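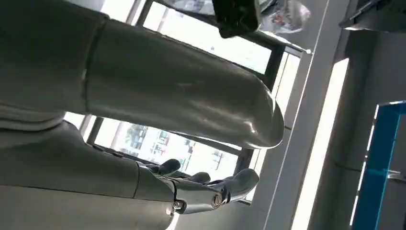

Unit 5: Reading a River From Its Bends

Welcome back! Today we get to meanders, my favorite part of the whole course (Sudheer Raju teaches the glacier unit and will tell you otherwise).

Water on the outside of a bend moves faster and cuts into the bank. On the inside it slows down and drops its sand, building a point bar. Keep that going for 2000 years and a gentle curve turns into a loop, and the loop sometimes gets cut off and left behind as an oxbow lake. Isn't that wonderful?

Our main case is the Nadar, between Rirnstead and Anarness. Asabe Ogbonna measured it along the channel and got 840 meters for the upper reach. The straight line between the same two points is 682 meters.

Sinuosity = channel length / straight-line length
840 / 682 = 1.23

Many textbooks call a river meandering at 1.5 or more, so the upper reach counts as sinuous. Go downstream of the Firnberg bridge, though, and the loops get gorgeous!

Terms to know: thalweg, cut bank, point bar, neck cutoff, oxbow

For next time, read Jayanthi Raju's field notes and sketch one bend from the January map. Mark the cut bank and the point bar, and draw an arrow for the fastest water. Colored pencils welcome!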